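Home | Products | Guides | Spare Parts | Contact

Javano Two-Arm Trainer
Set-Up and Teaching Guide

Section 6. Teaching a Two-Handed Task by Remote Control

By the time you get to this section you should have both arms bolted down, both hands fitted, and the emergency stop tested from the operator's chair as well as from the table. If any of that still feels shaky, please go back to Section 4 and take your time over it. We would much prefer you lose an afternoon there than find out in the middle of a lesson that the stop button is out of reach.

Teaching by remote control is the part most of our customers enjoy. You put on the gloves, the arms follow your arms, and the robot remembers what you did. You don't have to write any code, and you don't have to be especially graceful either. What the Javano needs from you is a steady pace, a clear idea of what you're trying to do, and a good number of tries.

6.1 Before you start

1. Lay out the task on the table within the shared reach of both arms. On a standard stand, keep everything at least 14 centimeters in from the table edge.

2. Spread a cloth if you'd like one. A patterned cloth is fine, and so is a plain one, but pull it flat and tuck or clip the sides so a fingertip can't drag it along.

3. Check the fingertip sleeves on both hands. They should be seated all the way down with no gap at the base. Replace any sleeve that has split or gone shiny (see Spare Parts, fingertip set).

4. Look along both arms and make sure every cable has enough slack for a full turn of the wrist. Have a helper move the wrist slowly while you watch, if you can borrow one.

5. Switch on the Banotard control box and wait for the ready tone before putting on the gloves.

Caution: Never put on the gloves before the ready tone. The arms take their starting position from your hands, and if your hands are in your lap the arms will try to go there too.

6.2 Matching your arms to the robot's

6. Sit down, put both feet on the floor, and hold your hands out in front of you as if you were carrying a tray.

7. Ask your helper to press MATCH. The arms will move slowly, for up to 18 seconds, until they mirror your pose. Keep still while they do it, even if your nose itches.

8. Open and close each hand a few times. The fingers should follow without a noticeable delay. If one side lags, take off that glove, shake it out, put it back on, and press MATCH again.

Note: The gloves are sized for an average adult hand. Urs Gisler, who wrote the first version of this guide and has very large hands, recommends the long Hofstetter cuff for anybody who finds the strap pinching. It fits all glove models from Rirden.

6.3 Recording the lesson

The two-bowl lesson is the one we suggest for beginners. You take a metal bowl in each hand, turn the bowls on their sides so the open ends face each other, and bring them in from left and right over a few small things on the table. It sounds silly the first time you read it, but it's a lovely exercise. Both arms have to arrive together and at the same height, and you'll see quickly whether you favor one side. (Nearly everyone does!)

9. Place your objects in a loose group in the middle of the table. Mix the shapes: something upright, something flat, something that could roll. Leave any bottle capped.

10. Pick up the bowls one at a time. Let the fingers come over the rim and bring the thumb in underneath, then close gently until the bowl stops wobbling. Squeezing harder won't help, and it wears the sleeves.

11. Turn both wrists until the bowls face each other with a clear gap between them. Pause here and take a breath. This is your starting pose, and you'll come back to it for every try.

12. Press the foot pedal once to begin recording. Move the bowls toward each other slowly, keeping the lower rims just clear of the cloth.

13. When you're finished, return to the starting pose and press the pedal again.

14. Press KEEP or DISCARD. Don't be too hard on yourself with DISCARD. A small wobble that you corrected is useful to the robot, and we would keep it. Throw out the try if you dropped a bowl or lost track of what you were doing.

Caution: Polished bowls reflect the table and the fingers, and this can confuse the head camera under a strong lamp. Move the lamp to one side if the preview shows a bright patch on the steel.

6.4 How many tries?

Plan on 200 kept tries for a first lesson. Move the objects a little between tries, and swap one out every so often. The control box holds 4,000 tries before you need to copy them off, so there's no need to be stingy. Do take breaks. Your shoulders will tell you when, and tired tries have a droopy left arm that the robot will copy faithfully.

The starting pose from step 11 is easiest to learn by looking at it. 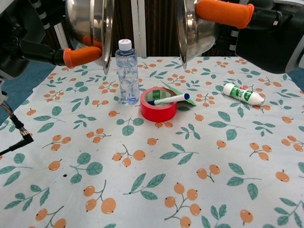
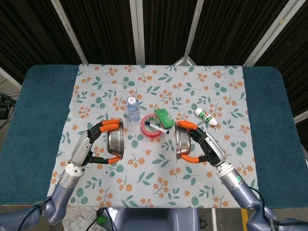
Fig. 6-2. Bowls facing each other across the gap, with the bottle, tape, and pen between them, from two camera positions.

Related sections
Section 4: Mounting the Arms and Testing the Stop
Section 5: Fitting and Caring for Fingertip Sleeves
Section 7: Playing Back a Lesson at Half Speed
Section 8: Copying Lessons to Another Control Box
Glove Sizing and Cuffs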